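Gripper trials in the kitchen: your questions answered

Last updated 22 September 2023

We've had a lovely pile of messages since we began comparing grippers on the kitchen worktop, and plenty of them ask the same things. Helge Rønning and Zinhle Dlamini wrote most of these answers, and Tuva Tangen looked after the camera ones.

What are you comparing?

Two grippers on the same arm. The Vivex has fingers that narrow to a point. The Skjelbred has broad, padded ones. Both run from the same Sendari controller, so a difference in the results should come down to the fingers (and to us, on a tired afternoon).

Why a kitchen and not a bench?

A bench is too kind! On a bench we can put one block on one mat and feel very clever. A kitchen has shiny tiles, a toaster, jars standing close together and a pot lid with a round knob, and the arm has to get its fingers in among all that. We learned more in our first week at the worktop than in a whole month of stacking blocks.

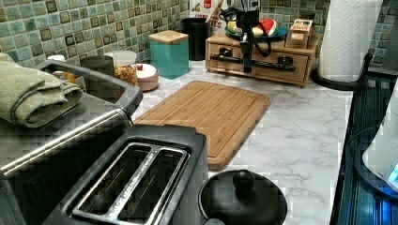
How many tries does each gripper get?

Each task gets 40 tries per gripper, in blocks of 15 or fewer so that whoever is driving can have a break. So far we've logged 633 tries in all. Of those, 276 were with the Skjelbred, which joined us later and is still catching up.

Who drives the arm?

Mostly Zinhle and Somkiat Jitpraphai, by hand controller. They swap grippers halfway through a task, so neither of them gets all the practice on one. Somkiat is quicker, Zinhle drops less, and we keep their scores apart in the log.

What counts as a drop?

Anything that leaves the fingers before the driver means it to, even if it lands in the right spot. We argued over this one for ages. A slip inside the fingers is noted but doesn't count against the gripper.

Do you use real food?

Not for the picking tasks. Toy food keeps its shape from one try to the next, and the soft pieces are brilliant for comparing grippers. A plush pineapple squashes, springs back and twists if you take it off centre. A toy banana has a curve to deal with as well. The broad pads are ahead on soft things at the moment, though by less than Helge had bet.
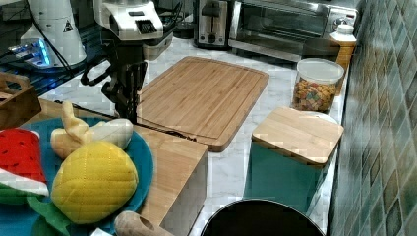
What about the cables?

Ah, the cables. Leave enough slack for the wrist to turn all the way, then move the arm slowly through its full reach before you start and watch for snags. We do this after every gripper change. Skipping it cost us a morning in January.

Is one camera enough?

For us, no. A view from across the worktop tells you where the arm is, but it's poor at showing how close the fingertips are to a surface. A small camera at the wrist is wonderful for that last bit of the approach. Its weak point is that the gripper blocks part of its own view, and pale wood can wash out under our lights. Tuva sets the exposure on the chopping board before each block and then leaves it alone. 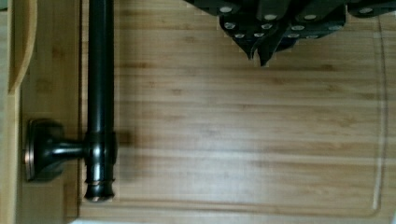
Which is harder, soft things or thin metal ones?

Thin metal, by a mile. A slim rod gives the fingers very little to hold, and if you come in slightly crooked the tips slide past it. The pointed Vivex fingers are a joy here, as you can reach into a narrow gap without knocking whatever is next door.

So which one should I buy?

It depends on your jobs, and we're only partway through. For small parts and tight gaps we'd reach for the Vivex today. For soft, lumpy things, the Skjelbred. Wenche Wikström at Orulside is repeating our soft toy tasks on a different arm, and we're very keen to see if her numbers agree with ours.

Can I have the logs?

Yes, please do! Write to Zinhle through the contact page and say which tasks you're after. The files list every try, with the driver, the gripper and any notes made at the time. Some of the early notes are very short, but she's happy to explain them.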